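Buying Less Fruit, Eating More of It: speaker notes
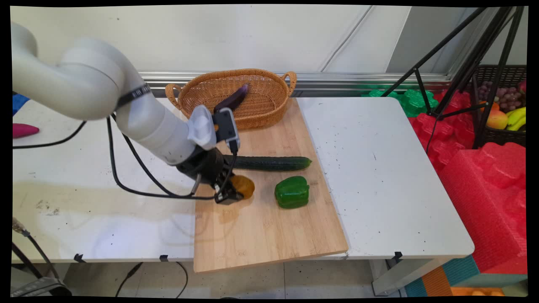 Slide 1. Small fruit on a bamboo cutting board.

Good evening, thanks for coming out on a Thursday. My name is Maj-Britt Rustad and I run the produce side at Corner, the grocery on the lower end of the street. Tonight is about how to store fruit at home so that less of it ends up in the compost. I'll talk for a while, then Iraís Sandoval will take the questions about freezing, which she knows better than I do.

(Wait for people at the back to sit.)

Start with a show of hands. Who threw out a piece of fruit this week? Keep your hand up if it was something you bought on purpose for a recipe. Most people buy fruit for a week they don't end up having. They plan on five breakfasts at home and eat two.

Slide 2. Ripening on the counter.

Some fruit keeps ripening after it is picked and some doesn't. Apricots, peaches, plums, pears, bananas and avocados do. Oranges, grapes, cherries and strawberries don't. A hard peach will soften on the counter. A sour orange stays sour however long you wait.

So the first group goes on the counter until it gives a little when you press near the stem. Press with the side of your thumb. The tip leaves a bruise, and the next shopper gets the bruise.

Once it's ripe, put it in the refrigerator. People argue with me on this one. The cold does dull the taste of a peach, but it comes back if you take it out an hour before you eat it. What doesn't come back is a peach that was put in the refrigerator hard. It goes dry and woolly inside.

Slide 3. The paper bag.

Ripening fruit gives off a gas called ethylene, and a closed paper bag holds it in. A ripe banana in the bag speeds things up. Check it every day. I have lost a whole bag of pears by looking a day late.

Don't use plastic. It traps water and you get mold.

The same gas works against you in the refrigerator drawer. Apples next to lettuce will put brown spots on the lettuce. If you have two drawers, use one for fruit and one for greens.

Slide 4. Washing.

Wash fruit right before you eat it. The exception is berries, if you're willing to dry them well. Eustaquio Cortés, who drives for us, rinses his in one part vinegar to 3 parts water, rinses them again in plain water and spreads them on a towel. He gets about 5 days out of raspberries. I get fewer, but I'm not as patient with the towel.

Slide 5. Boards and knives.

Keep one board for fruit. An onion board will pass the onion on to a melon, and you'll taste it. With bamboo or wood, wash it by hand in warm soapy water, both sides, and stand it on edge to dry. No dishwasher, and no soaking in the sink. Rub in food-grade mineral oil when the surface starts to look pale and feel rough.

Cut fruit goes in a covered container in the refrigerator right away. For apples and pears, a squeeze of lemon slows the browning.

(Pass the sample container around here. Ask for it back.)

Slide 6. What we changed at the store.

In February we stopped selling apricots and plums in sealed trays. Loose only, all of it. Cirilo Hinojosa kept the tally and over the next months we wrote off 22 percent less stone fruit. Customers were buying two or three pieces at a time and coming back. Some of them complained about the line at the scale – fair enough, and we added a second one.

Slide 7. Too late to eat, too early to throw out.

Soft stone fruit: halve it, take out the pit, roast it cut side up with a spoon of sugar. Soft berries: simmer with a little water and put it on oatmeal. Brown bananas: peel them before you freeze them. You won't want to do it after.

Anything with mold on soft fruit, throw the piece out. Don't cut around it.

Hand over to Iraís. Remind people the handout is by the door.

Comments

Higinio Xolalpa
I was there and missed the part about pears. Do they ripen from the inside? Mine are always brown at the core.

Maj-Britt Rustad
Yes, they do. Press at the neck. If the wide part is already soft you've waited too long.

Trarnen
The lettuce thing explains a lot about my refrigerator.

Derese
Will Iraís post her freezing notes too?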